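Notebook, shop counter cell
January, open day

8:10 a.m. Power on, both arms homed. Left arm complained about its joint limits on the first try and cleared after a restart. Same message as last month. I wrote it on the sheet by the door this time so Eckhard can see how often it comes up.

Tested the stops before anyone was let in. Dwayne pressed, I watched the log. Both arms dropped out as they should. Reset, homed again, ran the short warm-up twice at low speed.

Alaric wanted the full speed setting for visitors. I said no and we left it at the speed we used for the Alerside people in the fall. At full speed the arms look better from the back of the room, but the small bottles fall over more and then someone has to reach in, which means stopping everything. He agreed after the second warm-up.

8:50 a.m. Table layout. We kept the shop counter theme. The customer order goes on the beige tray and the stock stays around it. Esperanza had drawn a plan on paper and we mostly followed it. Changes from the plan: the sandwich basket went to the right side for the left arm, and the foil containers moved to the back in their own basket. The rims of those containers bend if the grip force is left at the bottle value. Use the soft preset for anything foil. I have said this before and it is still not the default.

9:30 a.m. First group, 14 people, mostly from the vocational school with two teachers. Jouko did the talking and I ran the console. He asked them to call out an order and I picked the matching task from the list. They wanted drinks, of course. Two pick attempts on the big bottles, front step. First one good. Second one the fingers closed too high, on the cap, and the bottle turned in the grip on the way down. It got to the tray upright but I would not count it as a clean place. Marked it as partial.

Somebody asked if the arms can see the labels or just know where things are. Jouko explained that it is camera based, and that we can move items a little between runs. He let one of the students shift the sandwich to a new angle. The pick still worked. That got the best reaction of the morning, better than anything I had planned.

10:40 a.m. Second group, 10 people, from Fuvotora and Nevoler. More technical. Questions I wrote down:

How long to teach a new item? I told them it depends on the shape and that bags are the slow ones.
What happens when a package is crushed or half empty? We have no good answer. Bags of pastry change shape every time they are handled.
Can the two arms work on one order at the same time? Yes, but today only one moves at a time near the tray. The shared zone is locked.
Who restocks? We do, by hand, between runs.

The woman from Nevoler asked to see the right arm work the stepped display, so we ran that next. It is the harder side. Clear acrylic gives the depth camera trouble and the items on it are small and all different shapes.
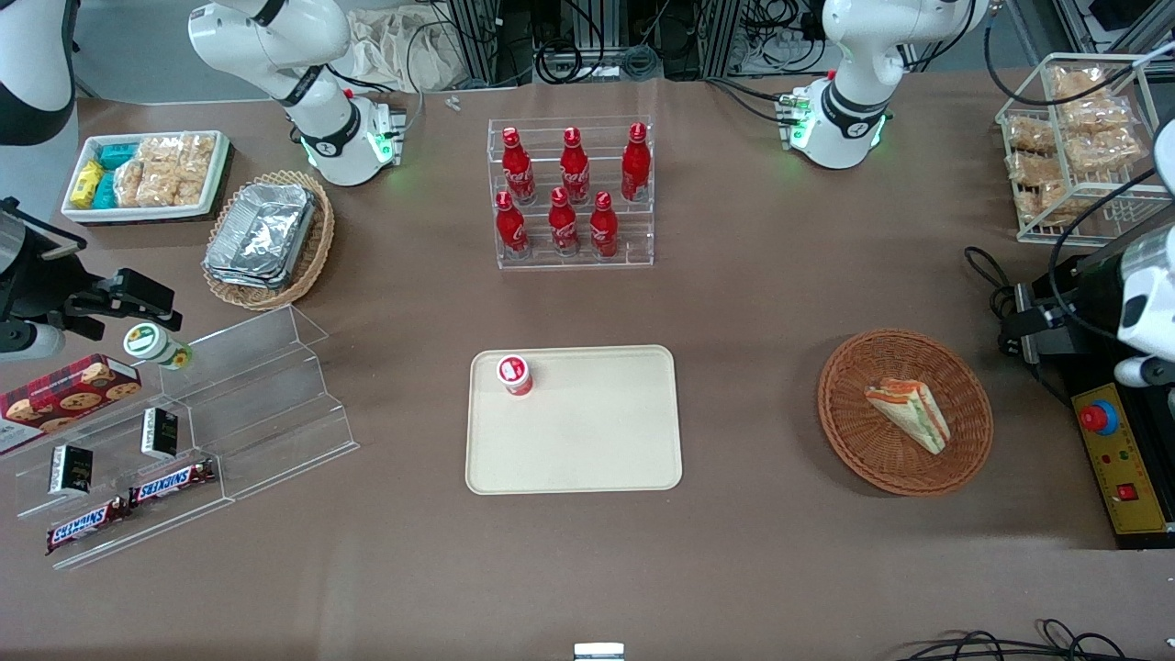 Counter cell during the open day, right arm at the stepped display. Small red-and-white bottle on the corner of the tray.

Results at the stepped display for the second group: cookie box good, one candy bar good, the other candy bar missed twice and then picked on the third try. The miss was low, fingers touching the step. I think the height of the lowest step is off in the model. Need to measure it again with the calipers instead of trusting the drawing.

The black boxes we did not attempt. Dwayne tried one before opening and the gripper pushed it back without getting hold of it.

11:45 a.m. Stopped for lunch. Saved the logs before touching anything. The folder for the morning has 2,545 entries, which is more than I expected, and most of them are the depth camera warning repeating. Filter that out before sending anything to Eckhard or he will ask me about every line.

1:15 p.m. Drop-in hour, no fixed groups. People came and went, so I put the sandwich task on repeat with a pause between cycles. Ran without a stop until a little after two, when the wrapper caught on the edge of the basket and the basket came along with it. Dwayne hit the stop. No damage. The weave sticks up on the rim and the wrapper corner hooks it. Either pick with the sandwich turned the other way or get a basket with a smoother edge. Ding has flat ones in the catalog, I will ask for a price.

Alaric noticed that visitors lean in on the left side to see the small items. The tape on the floor is too close there. Move it back one tile before the next visit.

2:45 p.m. Last run, then shutdown. Arms parked, gripper fingers wiped down. The pads on the right gripper are starting to shine at the tips and should be swapped.

To do:
Measure lowest step, update model (me)
Soft grip preset as default for foil (Eckhard)
New pads, right gripper (Dwayne)
Price for flat baskets (me)
Floor tape (Alaric)
Send Nevoler the short clip Esperanza took, 100 seconds at most, they asked for it by mail

Left arm startup message still open.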